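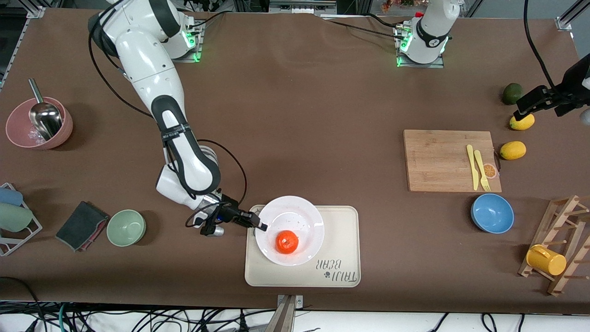 The Case for the Small Tray

1/23/21

12 shares | 3 comments

A tray is a shallow container with a load limit, and most households choose one by color. The color is easy to judge in a store. The properties that decide whether the tray will be in use a year later are harder to see: the radius of the corners, the height of the rim, the stiffness of the base when lifted from the short ends, and the amount of flat floor left once the rim has taken its share.

The last figure is rarely printed on a label. Makers quote the outside dimensions. A rim that slopes outward takes floor space on all four sides, so a tray that looks large enough for a dinner plate may hold only a side plate without tilting it. The check is to put the plate on the tray before buying either. The foot ring should sit flat, and there should be room beside the plate for fingers to get under the edge. A round plate on a rectangular tray leaves four usable corners, and a good layout puts something in at least one of them: a napkin, a spoon, a small dish for peel.

Rounded corners are easier to wipe out than square ones. Crumbs collect where two walls meet the floor, and a cloth will not reach into a tight angle. A radius wide enough for a fingertip is wide enough for a cloth. Vendivmont, which sells plain rectangular trays in a cream finish, moved to a wider corner in July and kept the rest of the mold as it was. The new version holds slightly less and cleans faster. We would take it over the old one.

Pale finishes have a reputation for showing dirt. They do show it, and for a food surface that is an advantage. Specks on a white plate or a cream tray are visible at once and can be dealt with at once. Dark trays hide coffee rings until the ring has set. Against brown wood or a brown worktop, a light tray also marks out the eating area clearly, and the table around it stays cleaner than it would otherwise.

Plates

A plate for tray use should have a low rim and a wide foot. Coupe shapes, which curve up continuously from the center, let round food roll back to the middle. Flat plates with a short upturned edge do not. A tangerine on a flat plate will go to whichever side is lower and stay there, usually against the rim. A lemon is less predictable, as it rolls on a curve and stops on its long side. Neither is a problem on a table. Both matter on a staircase.

The Jaidee side plate has the best foot we have handled in this price range. The ring is unglazed and grips a smooth tray without a liner. The drawback is the same unglazed ring, which picks up stains if it is left standing in tea. Flistoletti makes a lighter plate with a glazed foot. It slides. A thin cork mat will stop it, at the cost of one more thing to wash.

Bowls and scoops

A scoop stored in its bowl needs a bowl heavier than the scoop. This is obvious when stated and is ignored in most kitchens. A stainless steel scoop with a long handle places much of its weight outside the rim, and a light plastic bowl will tip when it is empty or nearly so. Test it empty. If the bowl rocks when the handle is pressed down with one finger, the two should be stored apart.

Handle direction matters as well. Point it toward the back of the counter or toward a wall, away from the side where people walk past. A handle over the front edge will be caught by a sleeve sooner or later.

The rack

Coated wire racks are sold by the number of plates they hold. For a household that eats from trays, cup space is the limiting figure. The draining position most often recommended is fully inverted, which works on a wide-spaced rack and traps water on a flat mat. Cups laid on their sides drain more slowly, and a little water can stay in the lower curve of the wall. They are, on the other hand, easier to pick up, and less likely to chip at the lip. If cups are laid down, tilt the mouth below the base where the wires allow it.

Inspect white coating at the welds twice a year. That is where it cracks first, and rust at a weld will mark a pale glaze. The Plemgate compact rack has 2 rows and closed wire ends, which removes the usual failure point at the cut tips. It is narrow enough to stand at the end of a table when the counter is full.

Placement

Keep the rack to one side and the tray in the middle, with a clear strip between them as wide as a hand. Fruit can sit loose on the table or on the plate. Loose citrus keeps well enough for a few days at room temperature, and longer in the refrigerator. Wipe the table before the tray goes down. Grit under a tray scratches both surfaces, and the scratches on the table are the ones that cost money to repair.

Trays should be stored on edge. Stacked flat, they end up under the baking sheets.

Share this article
3 comments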